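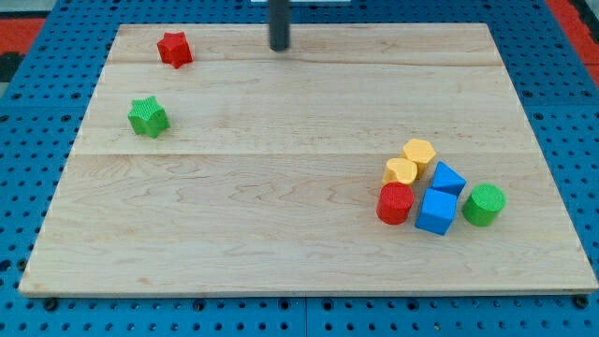 Bendlow Museum of Woods and Waterways: Young Explorers Club

How a Tree Writes Its Diary

Have you ever run your finger along a wooden table and followed one of those wavy lines until it disappeared? Most of us have done it, usually when we were supposed to be eating our vegetables or finishing our homework. Those lines are called grain, and they are a kind of diary that the tree kept while it was alive.

To understand grain, you first have to think about how a tree grows. A tree gets taller, of course, but it also gets fatter, and the fattening is the part we care about today. Just under the bark there is a very thin layer of living cells called the cambium (say it like this: CAM-bee-um). All through the growing season the cambium makes new wood on its inside and new bark on its outside. So the newest wood in a tree trunk is always near the bark, and the oldest wood is right in the middle, where the tree was once a skinny little twig that a rabbit could have nibbled.

In places with cold winters, trees grow quickly in spring, when there is plenty of water and the leaves are opening. Later in the summer they slow down, and the wood they make is often tighter and darker. Then winter comes and they stop. When spring rolls around again, the whole thing starts over. One band of quick spring wood and one band of slow summer wood make one ring, and one ring usually means one year.

Our club has a slice of an old oak from Gollstead on the wall by the coat hooks, and it has 174 rings. That means the oak was already growing long before there were cars on the Gollstead road! If you look closely you will find places where the rings are squeezed together. Those were probably hard years, perhaps very dry ones, or years when bigger trees were hogging the sunshine. Wide rings tell you that the tree was having a lovely time.

So why don't we see round rings on a tabletop?

Well, it depends on how you cut the log. Imagine a jelly roll cake. If you slice it the usual way, you see a nice round swirl on every piece. But if you were a bit silly and cut it the long way, from one end to the other, you would see stripes. The swirl and the stripes are the same jelly, seen from different directions. Boards are cut from a log the long way, so the rings show up as lines. And because tree trunks are never perfectly straight (they bend toward the light, they bulge, they grow around their own branches) the lines come out wavy.

A maple board is a good one to look at. Maple is pale, somewhere between cream and honey, and its grain is soft and quiet, so you may have to tilt your head to see it. Some pieces have darker streaks as well. Woodworkers have a special word for interesting patterns like these. They call them figure. Some kinds of figure have funny names, such as bird's eye, which looks like lots of tiny dots, and curly, which looks like ripples on a pond.

Look for the seams, too. A wide board is often made from several planks joined edge to edge, and you can spot the place where one plank stops and the next begins because the lines don't quite match up. It is a bit like two pages from two different diaries laid side by side.

Words to know

Bark: the tough outside coat of a tree.
Cambium: the thin layer under the bark where new wood is made.
Grain: the lines and direction of the fibers in wood.
Figure: the special patterns you can see on some pieces of wood.
Heartwood: the older wood in the middle of the trunk, which no longer carries water.
Sapwood: the younger wood nearer the bark, which carries water up to the leaves.

Try it yourself

You will need 2 or 3 sheets of thin paper and a crayon with the wrapper peeled off. Find a piece of bare, rough wood, such as an old fence board or a garden bench (ask first, please, and watch out for splinters). Lay the paper on top and rub gently with the side of the crayon. The grain should start to appear, a little at a time. Rough old wood works much better than smooth, shiny wood, so if your first rubbing comes out blank, go and hunt for something more weathered. The picnic benches at Jasport Pond make beautiful ones.

Write the name of the tree on the back if you know it, and bring your rubbings along in August, when we will be covering the long wall in the Acheampong Room with them.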